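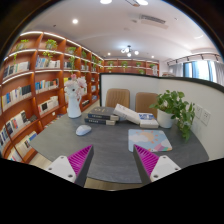

Orla Beckwith-Tran
Contributing Writer, Fiction

The Concession

They gave me 20 minutes to write it. The other speech, the winning one, had been done since June. Four drafts, a poll on the jokes, a consultant from Pendex who moved one comma and billed for it. Nobody had written the losing one. Bad luck, the campaign manager said. You don't pack an umbrella on your wedding day. I said people do, all the time, and she said not people who win.

So. Hotel hallway, back against the ice machine, laptop on my knees. Through the wall the band was playing the upbeat song again. They only knew the upbeat song.

Gimel County had come in. Gimel was supposed to be ours. We'd been there 6 times, we'd eaten the pie, the candidate had held a goat. Down by 1437 votes. Then Noh, which we never expected to win, and didn't.

I typed: My friends.

I deleted it. He didn't have friends, it always tested badly.

I typed: Tonight the people of this great state have spoken. Which is how they all start. It makes the people sound like they've finally come out of a coma. I left it.

The manager came down the hall with no shoes on. How long. Ten minutes, I said. Don't say lost, she said. He won't read it if it says lost. What can I say? Say the journey. Say chapter. Can I say congratulate? She thought about that one, looking at the ice machine. Say acknowledge.

Acknowledge, then. I acknowledge my opponent. Like a nod at someone across a parking lot.

Then a paragraph about his wife and kids, who had stood by him, mostly in matching sweaters. Then the volunteers, who knocked on doors in the rain. Then a paragraph about the Sirkov bridge, because he'd promised it in every speech and I couldn't think how to end without it. We will build the Sirkov bridge. Well, no we won't. Somebody will build the Sirkov bridge. I believe in my heart there will be a bridge.

Phone. The manager again, from the ballroom this time, yelling over the band. Hold on. Hold everything. They found a box.

A box of what?

Ballots! In Gimel, in a school kitchen, behind the trays. All night I'd been hearing the word unprecedented and here it was again, coming down the phone at me. I saved the file as bridge_FINAL and opened the other one. The June one. God, it was cheerful. It had the word sunrise in it. It thanked the pie.

I sat there with both of them open, side by side. Same wife, same kids, same rain. Same bridge, only the verbs were diffrent.

They counted the box. We picked up 245.

Send it, she said. Very quiet, no band now. Which one, I said, and she hung up, so I sent the one that was on top.

I watched from the back, by the coats. He put on his glasses and looked at the first page for a long time. He looked at the balloons, still up in thier net. Then he smiled, the big one, the one from the mailers.

"My friends," he said, and I knew I'd sent June.

He got all the way to the sunrise before anyone stopped clapping.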